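Marking out stall pitches on carpet without wrecking it
Lockyer Forums > Halls, Fairs and Events > Setting up

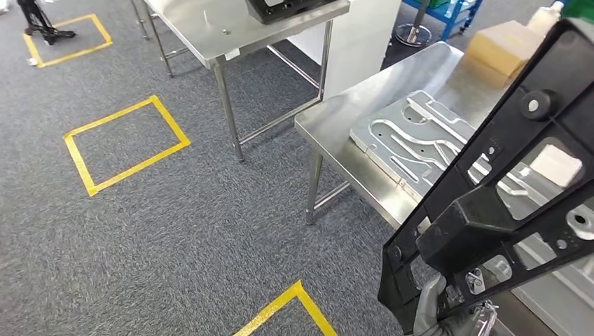
brekdale_bev
5/6/18
We run a craft fair twice a year in a hired hall, and in December we had the usual rows over who had crept six inches into whose pitch. I want to mark every pitch this time. The hall used to be bare boards and we chalked it, but it was carpeted over the winter and chalk is out. I am leaning towards yellow tape outlines straight on the carpet, which show up well on a grey fleck like that one. Deposit on the hall is £300 and I would like it back. What do people use?

tinpot72
Low-tack floor tape, not parcel tape or duct tape. Duct tape is fine for an afternoon and horrible after a weekend. Pull it up slowly, back over itself, the same evening.

Oddments
You don't need full boxes. Corners only, an L at each one. We do 70 pitches that way and get through two rolls. Full outlines take for ever and people trip on the ends once they lift.

brekdale_bev
Corners are what I was hoping to avoid. Ours get covered by table legs and boxes within five minutes and then it's "I couldn't see it".

Oddments
Then put the pitch number inside the L. If they can't see it, it's because they're standing their stock on it, and that tells you who moved.

marl_and_sons
Disagree about corners. With a full line you can see from the door if someone is over. I've stewarded both and the full line saves arguments. If the ends overlap a bit at the corners, press them down well and they stay put.

tinpot72
Depends on the carpet. Short cord is no bother. Anything with a pile, the tape sits on top and walks off on people's shoes.

brekdale_bev
It's short, fairly hard wearing stuff. I've got a roll of Flundodix low-tack left from the car park signs. Anyone used it indoors?

halfpast
Used it at the Galtimora plant sale. It held all day. Left a faint line in one place where a radiator was on underneath the window, came off with warm water and a drop of washing-up liquid. Test a strip somewhere hidden the week before.

marl_and_sons
And ask the hall first. Ours has a clause about adhesives on page 2 of the hire form that everyone signs without reading.

brekdale_bev
Just looked. So does ours. "No adhesive fixings to walls or doors", nothing on floors. I'll ring them tomorrow and ask anyway.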